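Colors on Cloth: How Printed Patterns Fade in the Wash
Faith Mabula and Declan Horrocks, textile project report
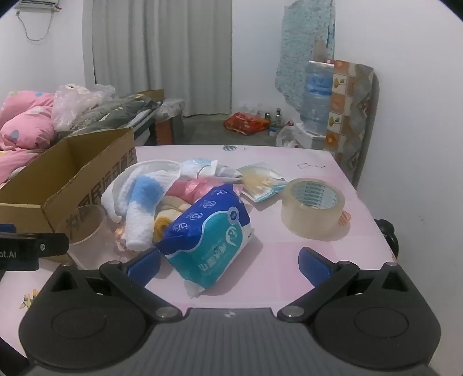 Figure 1. Pale pink tablecloth with small printed motifs.

We wanted to know why some printed cloths keep their color for years and others go dull in one summer – and it was so much fun finding out! We cut small squares from old cotton sheets and printed them at home with two inks, Bronitz and Trovevus. Each square went through 10 washes, and we compared it with an unwashed one by the window at noon.

The biggest surprise was the yellow. We both guessed red would fade first, but yellow lost the most with either ink, mainly along thin lines. Squares ironed before washing did far better (we loved this part, even with the scorched one). Drying in the shade helped too, though less than we hoped.

Our teacher, Neema Rashidi, suggested testing vinegar in the rinse. We saw no difference, but we only had four squares left by then. Next time we'd print 100 squares and try linen as well.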